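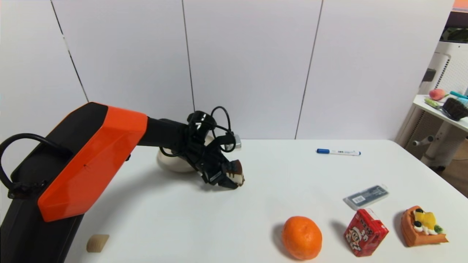
Is it rude to skip the office birthday cake?
Rania Haddad

There are 9 of us in the Gastdale office and somehow more than 4 birthdays a month. I don't like cake. Last time I said "no thanks" and got a look usually saved for people who microwave fish. Do I have to take a slice?

Ayman Bitar

No. Take a plate, hold it near your chest, sing loudly, and drift toward the coffee machine. I did this for years at the Benden branch and was considered a big cake person. The singing is what they check.

If somebody corners you, say you just had lunch. It works until 4 p.m. - after that you need a dentist.

tannous_upstairs

just eat it, its free

Hondport Mike

Offer to cut it. The person with the knife never gets asked why they aren't eating. You do end up washing the knife, though, and at our place the sponge is older than the lease.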